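Unit 7: Budgeting for a small arm

Handout for Nabila Wattimena's group, revised 22/03/2026

Start with the task, then price the arm! Our tidying task means reaching under a low shelf for soft shoes, so reach and grip width go at the top of your sheet (payload hardly matters for sneakers).

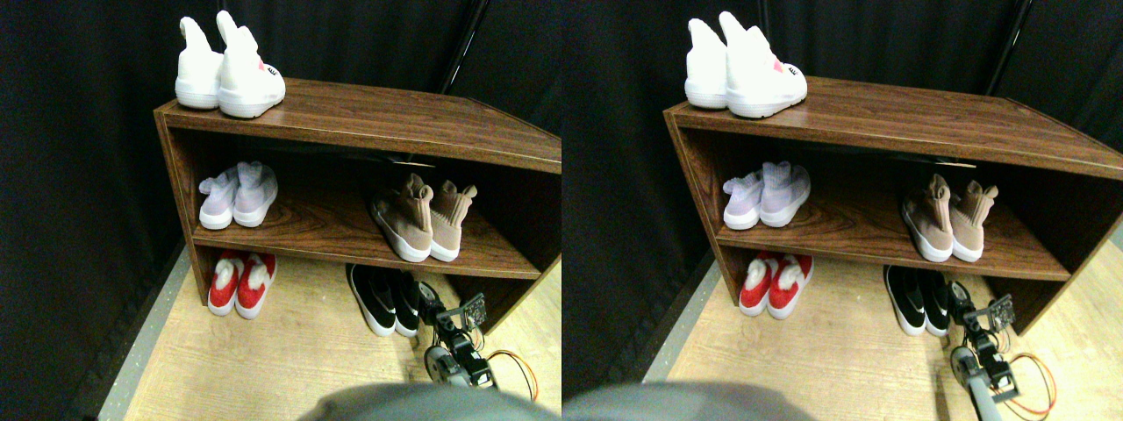
Next come the extras, and I love this part, because it's where a budget gets real. Put down spare servos, wiring, a power supply and a second set of fingers. Servos come to about $233 on the Lerkau list. Keep $100 back for shipping.

Bring 2 quotes to the May session, one from Pusley and one from Mansilla.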